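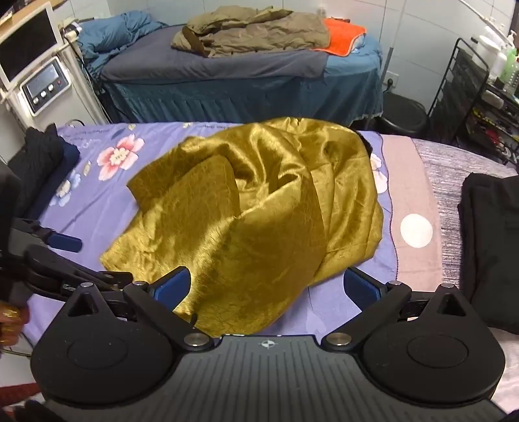 Lirno hand-held gripper in use on a folding task: gold satin cloth, corner between the fingers.

Lirno Hand Gripper
Hand-held tool for recording manipulation examples

Lirno is a gripper that a person carries in the hand to record how a task is done. The operator works with it in a normal room, on normal objects, and each movement is saved as an example for training. No robot is necessary at the place of recording. The same two-finger geometry can later be mounted on an arm, so what the operator shows and what the arm must do stay close to each other.

We designed it at Kornska for teams who need many examples of everyday handling: folding, sorting, placing, opening, wiping. It is also used by smaller laboratories that record only one task at a time and do not want to build their own tool.

What it is for

Soft materials are the main reason our customers choose Lirno. A cup has one shape and a towel has a new shape each time you put it down. For a learning system this means that ten good examples from one table are not enough. You need the same cloth in many positions, and then other cloths, on other surfaces, in rooms with other light and other furniture.

Satin is a good test. It slides, it shines, and the folds change as soon as you lift one corner. With a tool in the hand, the operator feels when the corner begins to slip and closes the fingers a little more. This small correction is recorded also, and we think it is among the most useful parts of an episode. Teams who record by remote control of an arm often tell us that such corrections come too late or are missing.

We recommend to record in real working places: treatment rooms, laundries, hotel rooms, kitchens, shops. Please leave the place as it is. Towels on the next bed, clothes in a pile, bottles on a shelf - all this helps the model not to depend on a clean background.

The fingers

Both fingers have a blue grip pad on the inner side. The pads are soft enough to hold one layer of thin fabric and firm enough for a bottle or a small box. They are wearing parts. Change both pads at the same time, otherwise one side grips more strongly and the cloth turns in the fingers.

The linkage arms are black. After a long day with textiles, check the pivots for threads and hair. A dry brush is enough. Do not use oil, it will go to the pads and from there to the fabric.

Recording

The camera looks forward over the body of the tool, so the fingers and the object stay in view during the whole episode. Finger opening is saved together with the picture. You start and stop an episode with the thumb button, and a short tone confirms both. If an episode goes wrong, hold the button until you hear the tone two times and it will be marked as rejected. It is not deleted. Some customers keep the rejected episodes for other work, and we did not want to decide this for them.

Files are copied by cable to the Larkon desktop program. There you can view the episodes, cut the beginning and the end, write the task name, and export. Larkon is included with each tool and does not need an internet connection.

Advice for a good session with fabric

Begin each episode with the cloth in a different state. Throw it, do not place it. When the operator prepares the cloth by hand, after some time it lies always in a similar way.

Keep one task name for one result. "Fold in half" and "fold in half and move to the pile" are two tasks, even if the first part looks the same.

Work at a calm speed. Very fast movements give blurred pictures, and very slow ones teach the arm to wait.

Approach the corner with open fingers and close them only when the fabric is between the pads. If you push the fabric forward with a half-closed tool, the example can still succeed, but it is hard to repeat for an arm.

Change the operator during the day. Everybody has a habit, for example always taking the left corner first, and the habit will be visible in the data.

Try the whole chain early. Record a small set, export it, train on it, look at the result, and then plan the large collection. We have seen teams who recorded for a month and then found that the task name was missing everywhere.

An example from our own work

For the textile set which we use to test new versions of Larkon, we recorded 1,934 episodes with bed linen, towels, clothing and satin cloths. After review we rejected 161 of them. The most frequent reason was that the fabric left the view of the camera before the end of the movement, and the second was a wrong task name. The set is supplied with the tool on request, so you can compare your own recordings with ours.

What is in the box

Lirno gripper with finger pads mounted
2 pairs of spare pads
Cable for charging and copying
Dry brush for the pivots
Calibration card
Larkon program with license for one workplace
Printed guide in English

Options

The Roussel adapter plate connects the same finger set to a robot arm. Please write to us which arm you have before ordering, there are different hole patterns. A set of spare pads costs 369 in our price list, in euros and without tax, and contains enough pads for a larger group. A second tool can be used in parallel with the first, and Larkon will keep the recordings in separate folders.

Care and storage

Wipe the body with a slightly damp cloth. Clean the pads with water only and let them dry open. Do not store the tool with closed fingers under load, this leaves a mark in the pads. Calibrate with the card after each change of pads, and also when the tool has fallen, even if you see no damage.

Delivery and questions

Orders received before 3 p.m. are confirmed on the same day. In July our workshop is closed for repairs, but we still send new tools and pads from stock. If you are not sure that your task is suitable, send us a short description of the objects and the room. We answer in English, and we will tell you also when we think another tool is better for you.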